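Re: [skenari-users] Hub keeps dropping the hallway sensor

On 31 Jul 2022, Hashini Khondokar wrote:
> Has anyone moved a Skenari hub to a new router without
> losing the paired sensors? Mine blinks amber and the
> hallway one won't come back.

Hi Hashini,

Yes, did mine in February! Keep the old network name and password on the new router and the hub should just walk back on — no re-pairing at all. If you've already changed the name, hold the side button for 10 seconds, let go, and join again from the app. Don't hold it for 29 like I did, that wipes everything (I had to redo the whole house, ugh).

For the hallway one, try a fresh battery first.
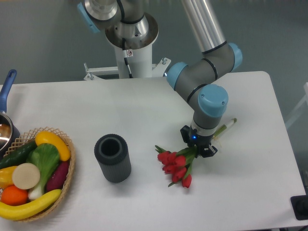

Oh, and Marietjie Jacobs posted her router settings to the list a while back, worth digging up if amber won't quit.

Bit-na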